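Play Kitchen Project - Progress Report
To: Polier Fund, small grants desk
From: Wodgate Toy Library
2 Jan 2017

Happy New Year to everyone at the fund! I promised you a proper update once the December rush was over, so I've got a mug of tea next to me and my receipts folder open, and I'll try to keep this readable.

Quick reminder of where we left off. You gave us $500 to put together play kitchen sets that families can borrow, the same way they already borrow our puzzles and train track. Before this we had one battered tub of pretend food that had been donated in dribs and drabs, and half of it was stuff no kid could name (I still don't know what the gray wedge was meant to be). The plan was 10 sets, each in its own lidded box, each with enough in it to play a whole breakfast or supper without fighting over the one good pan.

So, where are we? Five sets are finished, boxed and on the shelf. Three more are bought but not sorted. The last two are waiting on a back order from Šindelář, who are lovely on the phone but ran clean out of bowls before the holidays. They tell me the bowls will ship this month and I've decided to believe them.

The big lesson from the fall was that the cookware matters way more than the food. I'd gone in thinking kids would want heaps of pretend groceries - every vegetable under the sun - and what they really go for is something to cook in and something to cook with. Our first trial box had a lovely big pile of food and one tiny saucepan, and it came back with a note from a mom asking if we had "anything to stir." Fair enough! After that I changed the shopping list. Each box now gets a pot, a frying pan, a spatula, a colander, a measuring cup and at least one bowl, and the food fills in around that. The toaster oven was the splurge. It eats up more of the budget per box than anything else and it's a pain to pack, but the kids at our drop-in mornings made straight for it, so it stays.

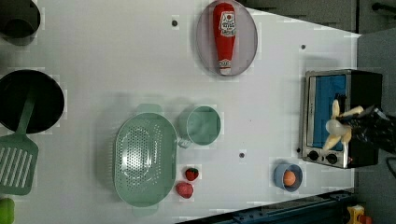
Toaster oven, pans and colander, plus a peeled banana, ketchup, an egg and strawberries.

On the food side I've kept to things a small child will have met at home. Eggs are the runaway favorite. They go in the pan, they go in the bowl, they go in the toaster oven (why not), and they also go under couches, so I've put spares in the cupboard. Fruit does well too. Anything with a bottle shape gets squeezed over everything else, and I would happily buy more of those if there's money left.

Now the money. I've spent almost all of the cookware line and a good bit less than planned on food, so I'd like to move what's left of the food money over to boxes and labels. The cheap lids we started with crack at the corners. The Flerkero boxes cost more but they stack properly and the lids clip down, and I've stood on one to reach the top shelf, so I can vouch for them. Please let me know if you need a form for that switch or if an email is okay.

One slow spot is the checklists. Every box is supposed to have a card inside the lid so families can see what goes back in, and I've only done the cards for the finished sets. It takes longer than I figured, mostly because I keep swapping pieces between boxes to even them out and then have to start the card over. I've told myself no more swapping.

Borrowing opened in December on a small scale and the finished sets went out right away. Two pieces are missing so far, a spoon and a lemon, and neither is a big deal. We wash everything in warm soapy water when it comes back and let it dry on towels across the front table, which makes the place look like a very tiny diner.

Still to do:
Sort and box the three sets in the storeroom
Chase the bowls
Finish the cards
Put a sign-up sheet by the door for the waiting list

I'll send receipts separately with the box numbers written on them, as you asked last time.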